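Shop Floor Automation > Tending & Sorting Cells
6 min read

Kudenach Rack Sorting Cell

I've been selling and setting up equipment for the Toledo shop long enough to know that when somebody lands on a page like this, they've usually got one of two things on their mind. Either they're sick of moving parts from rack to rack by hand, or their boss is, and they're worried what happens to them afterward. I'll try to talk to both of you.

So, the Kudenach cell. It takes cylinders out of one upright rack and puts them into another in the order you ask for. We set it up for rollers, bushings, cores, short tube, pretty much anything round that lies on its side and stacks. You get the arm, a two-finger gripper, the table, two racks and a controller with a screen you can use with gloves on. It takes parts up to 20 inches long. Longer than that, call me, we can talk, but it's a different table.

The first one I put in went to Turkex, back in July. They had Gianni Costa and Szu-yu Fu on sorting for a full shift, every shift, pulling mixed stock off the line and re-racking it by color for the coating room. It's not heavy work. It's just the same reach, over and over, and Gianni's shoulder was already bad when I met him. They were moving 418 racks a week between the two of them and still getting yelled at for mixed racks.

What I do now, before anybody signs anything, is run your parts in simulation. You send me sizes and colors and the order you want them in, and I build your layout and let it go for a couple of days. Cheaper to find out on a computer that your racks are too close together!

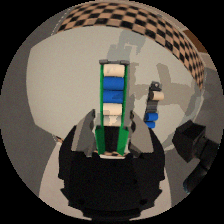
Rack spacing is the thing people fight me on the most, by the way. Everybody wants the racks tight so the cell fits in the corner where the old bench was. The fingers need room to open on both sides of a rack, and the arm needs room to come back out without clipping the one behind it. Give it the space. Sobia Janjua, who ran the install at Turkex, taped the whole thing out on the floor first and had people walk past it with carts for a day, and I've stolen that idea for every job after.

Now the people part. Szu-yu runs the cell these days. She loads the racks, sets the order on the screen, clears it when a part hangs up (it does happen, mostly with burrs on the ends) and spends the rest of her time on inspection, where they'd been short for years. Gianni moved to the coating room and got a pay grade out of it. He did not like me for the first month – he told me so – and I get it. A cell shows up, two guys in polo shirts are measuring your bench, and you find out from the guys in the polo shirts. If you're the boss reading this, please tell your crew before I get there.

Training is two days at your place with me or Aqeel Orakzai. I want the operators in the room, along with whoever is going to be fixing it on a Saturday. We had one shop send only the engineers and I spent the next few weeks on the phone with the night shift.

What comes with it:
Arm, gripper and one spare set of finger pads
Table and two racks (extra racks sold separately)
Controller and glove-friendly screen
Layout run in simulation, with your part sizes
Two days of training

The Nimow label reader is an add-on. It's nice if you track lots, skip it if you don't. Replacement finger pads are $123 a set and you'll want a second set on the shelf.

For a quote, ask for Josefina Ledesma at the front desk and have your part drawings handy. She'll get you on my calendar.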